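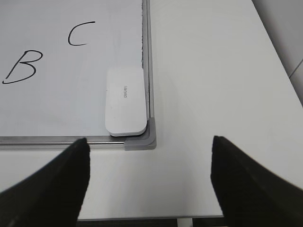
Zandine's letter grades for tutoring centers leave parents guessing

Last updated: July 19, 2019

Families in Zandine can now look up a letter grade for any private tutoring center in the city, under a scheme that went live this week. Whether the letter will tell them much is another matter.

The grades run from A to D and were worked out by Adeleke, a consulting firm hired by the city in May. Of the 19 centers that took part, 14 received a B. Another 3 got a C, and the remaining two were given an A. There were no Ds.

City officials called the results "encouraging." They may be. They are also what one might expect from a system in which centers fill out their own forms and choose which parents get the survey. Adeleke says it checked a sample of the answers but would not say how large the sample was or whether anyone visited a classroom.

The firm's report says the scores draw on 2664 survey replies. That sounds like plenty until you reach the back pages, where it becomes clear that one large chain, Kader, supplied more than half of them. Kader's branches were graded as a single center. It got one of the As.

Dirceu Fagundes, who runs a small math center near the bus station, was given a C. He said he still does not know why.

"I asked which part we did badly on and they sent me the same page that is on the website," he said. "If I marked a kid's test like that, the parents would be at my door."

Fagundes said he had 11 days to appeal and no scores to appeal against. The city says a fuller breakdown will be sent to each center "in due course" – a phrase it also used for the parent guide, which has yet to appear.

There is the question of what the letters measure. The report lists staff training, class size, safety and "learner satisfaction," but gives no weight for any of them. Test results and progress over time are left out entirely. A parent choosing between a B and another B, the most likely choice in Zandine, is back to asking the neighbors.

The online lookup tool was built by Unisix, which also sells booking software to tutoring centers. The city said it saw no conflict and that Unisix had no part in the grading. It did not release the contract.

A second round of grades is planned for next year. Centers that did not take part this time will be listed as "not rated," and the city has not decided whether joining will become mandatory.

Get our local news roundup in your inbox. By signing up you agree to our privacy policy.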